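Home | Archive | Notes | Links | About

Re-sealing a worktop joint, and what I got wrong the first time

October 2, 2018

The seal between a worktop and a tiled wall fails for dull reasons. The worktop moves, the wall mostly doesn't, and the bead in between has to take up the difference. If the bead is too thin it tears. If it is stuck to three surfaces instead of two it tears sooner. I knew both of these things before I did mine two years ago and still managed to get a bead that had come away from the tile along most of its length by last winter.

I took the old bead out over one evening. A plastic scraper lifts most of it if you cut along both edges first with a fresh blade. The thin film left on the tile is the slow part. I used Clusent gel remover, left it for 2 hours as the tube says, and went over it with a nylon pad. One application was enough on the tile glaze. The worktop edge needed a second, and I kept that one short as the gel dulls some finishes. Test it somewhere you won't see.

Once the joint was clear I could measure it. The gap was widest at the corner, where the wall runs out of true, and closed to almost nothing at the far end. That explains the failure pattern fairly well. The bead had gone first at the narrow end, where there was hardly any sealant to stretch. A gap of nothing is worse than a gap of a few millimetres. I unscrewed the top from its brackets, pulled it forward and fixed it again with packers behind it to hold an even space.

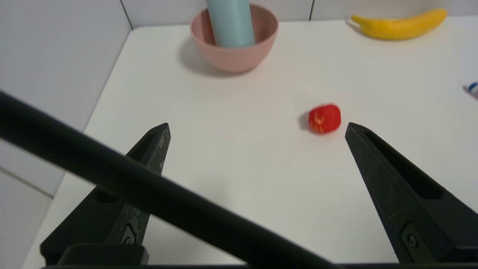

Grout lines meeting the joint are a nuisance. Each one is slightly lower than the tile face, so the sealant has a small hollow to fill and the finishing tool rides over it. I filled the last few millimetres of each line with fresh grout and rubbed it flush, then left it overnight. It is a fussy step and I would do it again.

Next is backing rod, the foam cord you push into the gap before sealing. It sets the depth and stops the sealant sticking to the bottom of the joint, so the bead is held on its two sides only and can stretch. I bought a coil of Flender rod a size larger than the gap and pressed it in with the blunt end of a pencil. Don't use anything sharp. A punctured closed-cell rod can let gas out into the wet sealant and you get bubbles.

For the sealant I went with Prantl 452, a neutral cure silicone. Last time I used Flalska 11, an acetoxy type (the one that smells of vinegar). I don't blame it for the failure, which was down to the joint, but I prefer working without the smell. The Prantl skins over more slowly, and that helps on a long run.

Masking tape on both sides, one steady pass with the gun, one pass with the tool, tape off while everything is still wet. Pull the tape away from the bead at a low angle. I stopped halfway through my first pass to change hands and there is a slight ridge there – visible if you look along the joint with a torch, and not otherwise.

The tube gives a full cure time for a bead of ordinary thickness. Mine is deeper at the corner, so I allowed an extra day before letting water near it. Silicone cures from the surface inwards and a firm skin says very little about what is underneath.

I'll check the narrow end again when the heating has been on for a month. The bathroom joint is next, and that one has mould behind it, so I expect it to take longer.

Contact | Copyright 2018 | Back to top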